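Search this site

Search for:

The tablets are coming to Gramley, and I have questions

The letter came home in the bottom of a book bag, folded round half a cereal bar. From September every child in years three to six at our primary will be "working towards personalised mastery" on something called Pestura. There was a picture of a smiling owl on it. There was no price, no mention of what the children would stop doing to make room, and a reply slip with one box to tick, which said I was excited to learn more.

I didn't tick it. I am not excited. I would like to learn more, though, so I went to the evening meeting.

I should say where I'm coming from. I taught maths for eleven years, first at a big comprehensive and then part time at a smaller place, and I have sat through the launch of more learning platforms than I can name. One of them awarded pupils virtual hats. I've got nothing against computers in schools. My objection is to being told that something works by the person who is selling it, in a hall with bad coffee, while the head nods.

What we were told

The meeting began at six and the presentation ran for most of an hour. A young man from Gravley, the firm behind the thing, had slides. The slides said that pupils using Pestura made "up to" four months' extra progress in a year. I've always been fond of "up to". I am up to seven feet tall.

When it got to questions I asked how many schools the figure came from. He said a large pilot. I asked how large, and he went back through his slides and found it: 166 children, in 2 schools, over one spring term. So the year's progress was worked out from a term. I asked whether there had been a comparison group and he said there had been "a baseline". A baseline is where the same children were before they started. Children get older between January and Easter and tend to know a bit more at the end of it, owl or no owl.

Then he said that 116 of the 166 had finished the programme. I wrote that down and underlined it. What happened to the other fifty? Did they move away, were they off sick, did they hate it, did their teacher quietly stop logging on? He didn't know, and he was nice enough about it, and he said he would find out and send something to the school. That was in April. I've asked the office twice.

If the ones who dropped out were the ones who were struggling, and in my experience those are exactly the ones who drop out of things, then the average for the rest will look lovely whatever you do to them. You could have given them a daily banana and got four months' progress.

The bit about teachers

I was more bothered by the workload slide. Pestura "frees teachers from marking". I used to mark a class set of 28 books at the kitchen table and I won't pretend I enjoyed it. But I knew, by about the tenth book, that half of them thought you could add fractions by adding the bottoms, and I knew which half, and I knew that two of them had copied from a third who had got it wrong in her own special way. I changed the next morning's lesson because of it. A dashboard with a row of amber dots doesn't tell you that. It tells you they got it wrong, which you could have guessed.

Trudy Ngata, who had the classroom next to mine for years and now does supply all over the county, has used it in another school. I rang her. Her view was kinder than mine. She said the times tables practice is good, the children like it, and it's quicker than handing out sheets. She also said that by the third week the sharp ones had worked out that if you guess wrong twice it gives you an easier question, and the easier question is worth the same points.

I'd have done that. You'd have done that.

She doesn't think it does any harm in small doses. Twenty minutes a couple of times a week, fine. What Gramley is proposing is forty minutes every day, and those minutes are coming from somewhere. I asked the head where. "Across the afternoon curriculum" was the answer. I take this to mean art, music and the sort of science where something gets spilt.

Why the afternoons matter

I'm probably going to sound like my own mother for a paragraph or two. Bear with me or skip it.

The best maths I ever saw in a primary classroom was done on a big roll of squared paper. The teacher at Partington, where I did my training placement, used to push the tables together, cover them with the stuff and have the children draw the playground to scale. They argued about it for a week. They went outside with a trundle wheel and came back with three different lengths for the same wall, and then they had to sort out who was right, and it was none of them. They had drawn the bins the size of the hall. All of that was scale, multiplication, estimating and rounding, and also learning to tell your friend he was wrong without making him cry.

There's no score for any of it. You couldn't put it on a slide. I suspect that's a large part of why it's disappearing, since a school gets asked for evidence from morning till night and a graph is evidence and a scruffy drawing of some bins is not, apparently.

I still use squared paper for everything at home. My daughter and I did her area and perimeter on it over the holidays. You can see straight away whether a rectangle is twelve squares or fourteen. You put your finger on them and count.
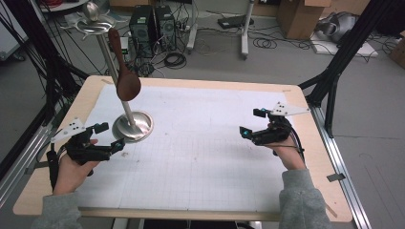
What I'd want to know before signing anything

I'm not asking the school to refuse. I've been the awkward parent before and it's tiring, and the staff are decent people who are being squeezed from above. But if somebody wanted to change my mind, this is what it would take.

First, what it costs, per child, per year, and what happens to the price after the first contract runs out. The young man said the first year was "heavily supported". I'd like to see the second year. A teaching assistant's hours went at Christmas because there wasn't the money, and I can't be the only one who remembers that.

Second, what happened to the fifty. I'm going to keep asking.

Third, who keeps the children's answers and for how long. The privacy sheet runs to nine pages and uses the word "partners" a good deal without saying who they are. Maybe it's all perfectly proper. It would take one line to say so.

Fourth, what would make the school stop. This is the one I care about most and it got the blankest look. If you're trying something out, you ought to be able to say beforehand what a bad result would look like. If you can't, you aren't trying it out, you've bought it. I suggested that one class carry on as normal until February and we compare the two using an ordinary paper test that neither side had written. The head said that wouldn't be fair on the class that missed out. But we don't know yet that they'd be missing anything! That was the whole reason for my asking.

A few people came up to me afterwards by the coats. One dad said he agreed with every word but his son is mad keen on the owl. Another mum said, quite sharply, that her daughter has been bored stiff since year two and if a tablet will give her harder sums then bring on the tablet. I haven't got a good answer to that. She's right that the quick ones often get left to colour in, and I did it myself on bad days. I'd still like the harder sums to come from a person, but a person with 28 others to look after may not manage it, and I know that as well as anyone.

So I'm going to write to the governors, politely, with the four questions numbered so they can't answer only the easy ones. I'll put up whatever comes back. If the pilot report turns up and it's any good I'll say so on here, and I'll eat one of those virtual hats.

The reply slip is still on the fridge. I've drawn a second box on it.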